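Fiche de contrôle – cellule de démontage PC, poste 21
Site d'Usenville, mardi, reprise après défaut
Rempli par Carla Yammine, relu par Omar Hourani

Bon, je remets le contexte pour l'équipe de l'après-midi : le bras s'est mis en arrêt de protection pendant l'extraction d'un support de disque, effort trop élevé sur la pince. Pas de blessé, pas de casse, mais j'ai refait toute la liste avec Rami avant de relancer.

1. Arrêt d'urgence : OK. Testé deux fois, ça coupe net.
2. Journal de défauts : OK. Code maison 719, noté dans le classeur Twal.
3. Vis des doigts de pince : À REPRENDRE. Une vis avait pris du jeu côté gauche, je l'ai resserrée à la main – il faudra repasser à la clé dynamométrique.
4. Prise sur le support bleu : OK en vitesse réduite, 20 % maxi pour l'instant.

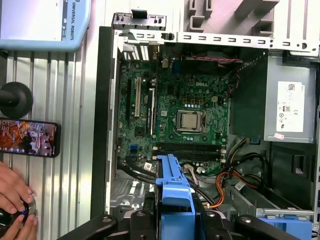
Point 4 : pince sur le support bleu, unité centrale couchée, capot retiré.

5. Câbles près de la zone de prise : À SURVEILLER. Les fils d'alimentation passent vraiment près, je préfère qu'on les écarte avant chaque cycle.
6. Table dégagée, mains hors zone : NON CONFORME. Téléphone posé à côté du boîtier, et une main sur la table. Je ne vise personne, mais on en reparle au briefing !
7. Seuil d'effort : en attente de Veikko, qui doit me rappeler.

Vitesse normale interdite tant que 3, 6 et 7 ne sont pas soldés.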